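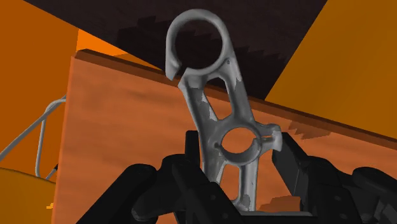 Simulated cell, bracket held between the two gripper assemblies.

Budget for a first gripper cell, what am I leaving out?
Posted by Ada Ferraro, 11/11/20

We are a small shop that finishes metal brackets like the one in the render. It has a big split clamp ring at the top, a smaller ring partway down with a split ear on one side, and two legs at the bottom. Right now people load them by hand into a fixture for deburring. The plan is to have an arm do the loading starting in April.

We have the arm covered in the budget already. What I have left is 3,000 for everything at the end of it. Grotska quoted me 548 for each set of fingers and says I should order 2 sets. Bassi has a cheaper gripper but wants extra for the mounting plate, and they won't say how much until I send drawings. We would run batches of 100. Is the second set of fingers worth it, and what else should be on the list before I send this upstairs?

Ettore Guerra
Buy the second set. Fingers get bent during setup, usually in the first month, and then you are waiting on a delivery with the arm standing still. I would also ask Grotska whether the pads come off separately. If they do, you can buy pads as spares and skip a third set later.

Things I would add to your list: cables and hoses, a plate between the wrist and the gripper, a guard or a scanner, and some money for the fixture. Your fixture was made for hands. A person wiggles the part until it drops in, and an arm won't do that unless somebody programs it. We spent more on reworking ours than on the gripper.

Look at where you grip, too. In your render the right finger is up right beside the split ear. Clamp on an ear like that and it may close the slot a little. I'd want to hold on something solid. Move the grip in the simulation first, it costs you an afternoon, and then order fingers to suit.

Trilok Ahuja
get the Danulitz one, we have had it for years and no trouble

Graziella Villa
I'd hold off on Bassi until they give you a plate price in writing. You can send them an outline drawing with the bolt pattern and they should be able to quote from that.

Also check that whoever did the render used the real weight of the part. Ours was left at the default and we picked a gripper one size too small. Grenberg took it back but charged us for restocking. Put a line in for training as well, even if it's only one day for one person.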